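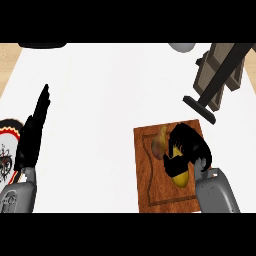

At Daserden they paid me by the pear. It said so in the contract, under "fruit (assorted)", and the rate was better than for cutlery.

The job was to be two arms. You sat in a chair on the second floor of the old Bruson building, put your hands into the controls and looked through the goggles, and there was the kitchen table. It had no kitchen round it to speak of. When I moved my right hand, the right hand on the table moved, a shade later, like a butler who disapproves.

"Pick up the yellow one," said the voice in my ear. The voice belonged to the firm. "Put it on the plate."

I reached for it. My fingers, which had grown black and had too many joints, closed over the top of the thing and stayed there. You can't feel anything in there. You squeeze until it looks right, and then you lift and see what comes with you.

Nothing came with me.

"Again," said the voice.

They wanted 200 good ones by March. A good one meant that the fruit went from board to plate without rolling, sinking into the wood or flying off to the left at great speed, as the pear had done that morning. I had 35. The machine would study all of them and learn to do it as I did, and this worried me, as I had begun to scratch my nose between attempts. Each time, the right arm rose solemnly to a face that wasn't there.

"Is it meant to do that?" I asked.

"It's in the data now," said the voice.

I went home at six and picked up a lemon from the bowl in my own kitchen. It weighed something. It was cold, and a bit soft at one end. I put it on a plate, took it off, and put it back again, and my wife asked whether I was all right.

In April they sent for me to watch the finished article. The chair was empty, and on the big screen the arms got to work without me. The right hand came down over the yellow fruit, gripped it, lifted it and set it on the plate, as gently as you like.

Then it went up and scratched its nose.

"Wiltusier have ordered two," said the voice, rather proudly.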